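Progress report to the Lamptey Fund – shared kitchens in sheltered housing
By Feng-yi Kwan, 27 November 2011

The grant pays for refitting the shared kitchens at Cukmont House and for a cooking program open to all residents. We are now past the halfway point and spending is on plan.

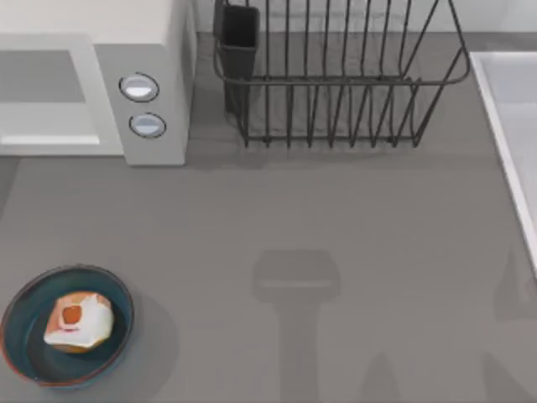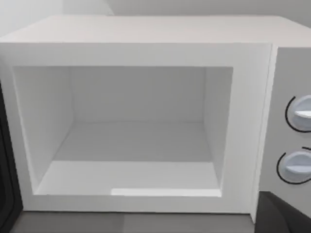

Residents at Cukmont were cooking less each year, and the meal survey we ran in February gave us the reasons. Of the 129 people who answered, most said they ate cold food in the evening, and many had stopped using a stove altogether. The program therefore starts with meals that need one appliance and very little lifting. A microwave on the countertop does for nearly all of the first recipes, and Chih-ming Shih has rewritten the oatmeal, fish and rice dishes to suit. The stove recipes come later and are optional.

Classes run in 2 groups, one before lunch and one in the late afternoon. The afternoon group filled first and has a waiting list. Attendance in the morning dropped when the bus timetable changed, so we moved the start back by half an hour and it has mostly recovered.

Spending to date on food and class materials is $3382. The Vellico order for non-slip mats came in under the quote, and we would like to move the difference to the food line. Please confirm that this is acceptable.

Two items are behind. The electrical inspection on the upper floor was postponed by the contractor, Stakar, and the large-print recipe book is still with Tin-yau Yuen for corrections. We plan to print up to 200 copies, including some in Chinese that Ching-wen Chien is translating.

Next quarter we will repeat the meal survey and begin evening suppers – one a month at first. Valtteri Eskola will send the full accounts separately.

Contact: Feng-yi Kwan, Cukmont House program office | © 2011 Cukmont House | Back to top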